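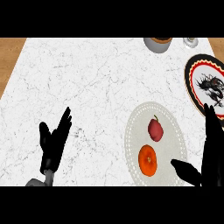
How long does it take to teach a pair of robot hands to put fruit on a plate?

Longer than it takes to eat the fruit, and in my case it took most of June, a borrowed chair and one very patient supervisor.

I should say up front that I wasn't hired for my skill. I was hired because I could start right away and because I'd ticked the box that said I didn't get motion sick. The company was called Lotton, it had the second floor of an old insurance office, and the job title on my badge was Demonstrator, which made my mother think I was handing out cheese at the supermarket.

What you do is put on the headset and the gloves, and there's the table. White marble, a nice one, nicer than anything I've ever eaten off. You lift your left hand and a big dark hand comes up on the left. You lift your right and the other one comes up on the right. Then you do the thing on the card. My card said: move the red fruit and the orange from the doily to the dragon plate. I had to do it 84 times.

"Slowly," said Sheyla Restrepo, who was in charge of my row. "It's copying how you move. If you fidget, it'll fidget."

I fidget. I've always been a fidgeter (ask anyone who's sat in front of me at a movie). The first morning I went for the orange with my thumb stuck out like I was hitching a ride, and I rolled it straight off the doily, across the marble and over the side. I reached after it too! I reached right off the table, with my whole arm, and knocked my real coffee into my real lap.

"Reset," said Sheyla, and the orange was back where it started, looking like nothing had happened. I wasn't.

By lunch I'd done it right twice. I'd also had a long argument with the guy beside me, who was on towels, about whether the red one was an apple or a plum. I said apple. He took the headset, leaned in, and said that was the most plum-looking plum he'd ever seen. We asked Sheyla and she said it was called red fruit because that's what it said on the card, and could we please get back to work.

The trouble was my left hand. The task was all over on the right side, fruit and plate both, so I did everything with the right and the left just stood there in the middle of nowhere with its fingers up, as if it were waiting to be called on. I'd forget it completely. Then I'd scratch my nose and this huge black hand would come swinging up past my face and I'd yell. People on the other rows got used to it.

"Can I turn that one off?" I asked.

"No," said Sheyla. "It has to learn what to do with the hand it isn't using."

I went home and thought about that a lot more than I was paid to. What do you do with the hand you aren't using? I watched my mother make dinner. She stirred with her right, and her left one was busy the whole time — on the counter, on the pan handle, on her hip, pushing her hair back. She caught me looking and asked if I was sick.

So the next day I gave the left hand a job. I just rested it. I let it come down near the marble, easy, fingers a bit curled, the way you'd sit at a table with someone you liked. And the right hand got better! I can't explain it. I stopped pinching and started sort of cupping, and the orange came up off the lace like it wanted to. I put it down on the dragon's back, more or less, and went back for the plum. (Fine. I'd come around on plum.)

We ran up to 12 good ones in a row that afternoon. Sheyla brought her chair over and watched on the monitor with her chin on her fist and didn't say "slowly" even once.

At the end of the month they trained it on everybody's demonstrations, all 669 of them, mine and the ones from the night people I never met. A woman came over from Zatel, the client, with a visitor sticker on her jacket, and we all stood behind Sheyla's desk to see it go by itself. No gloves, no headset. The table came up on the big screen and for a second neither hand moved.

Then the right one slid in and got the plum. Clean. It carried it over a little too high, which is how the night people did it, I'm sure, because I never lifted that high in my life. It set the plum down. It went back for the orange and took it with that cupping thing, and I grabbed the towel guy's sleeve.

"What's the other one doing?" said the woman from Zatel.

The left hand had come down and settled by itself on the marble, fingers a bit curled. It wasn't on the card. It stayed like that while the right one worked, and then, just as the orange touched the plate, it lifted up off the table, rose past where a face would be, and gave one small scratch at the air.

Sheyla looked at me.

"That's idle behavior," she told the woman. "It's learned."

"Huh," said the woman, and wrote something down.

They've got me on teacups now.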